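Home | Talks | Coaching Notes | Schedule | Contact

Print this page | E-mail this page

Speaker notes: Fixing the kick coverage unit

Spring coaching clinic, Kurnosside High School, room opens at 8:30 a.m.

Start with the number. We gave up 538 yards on kickoff returns last fall. Let that sit for a second before going on. Most people in the room will have a worse number or will not have added theirs up.

Say who we are. Small school, one varsity squad, a lot of two-way players. Kickoff coverage got the last ten minutes of practice and it looked like it.

Point one: lanes. We taught lanes by yard line and the kids forgot them as soon as the ball was in the air. Now each player has a landmark on the far side, either the hash, the numbers or the sideline. He runs at the landmark until the returner commits. Show the diagram with the old lanes first, then the new ones. Do not spend long on the old ones.

Point two: who is on the unit. We used to fill it with whoever was not tired. We went back through 24 kickoffs from the season and wrote down who was blocked, who got off the block, and who was never near the play. Three starters came off the unit after that. Two of the replacements were sophomores who had not played a varsity down. If someone asks how the starters took it, say one was unhappy and got over it by the second scrimmage.

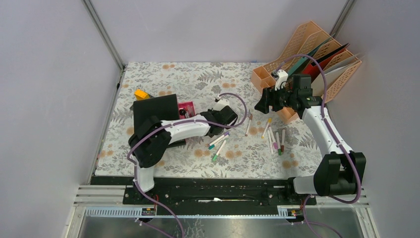 Point three: the kick itself. Our kicker can reach the goal line with the wind and the 10 without it. We stopped asking him for distance. He now kicks for hang time toward the left numbers, and the coverage leans that way. Mention the Jaunzems game. They fielded it at the 12 and got to the 21. Against the same team the year before we kicked it deep down the middle and they scored.

Take questions on kicking here. They will come anyway.

Point four: the drill. We call it Plellov, after the field where we first ran it. Five cover men, four blockers, one returner, half the field. The coach throws the ball instead of kicking it so that nobody waits around for a bad kick. Each rep is over when the returner is tagged or crosses midfield. Swap sides after six reps. We run it twice a week and it takes around 15 minutes with water.

Things that went wrong with it:

The cover men started cheating toward the throw. We moved the coach behind the blockers.

Tagging made them lazy about breaking down. We now want both hands on the hips or it does not count.

Too much standing in line. Run two groups if you have the staff.

Results so far. In the spring scrimmages we allowed 236 yards on returns, with one long one of 90. Be straight about the long one. Two players left the same lane and there was no safety behind them. Play the clip twice, and stop it at the 35 the second time.

Film. We cut ours in Cletosell and tag every kickoff by lane. Any program will do it. A notebook is fine too.

Close with the practice schedule handout. Copies are on the table by the door. Ask for the clipboard back.

Contact the coaching office | Copyright Kurnosside Football | Back to top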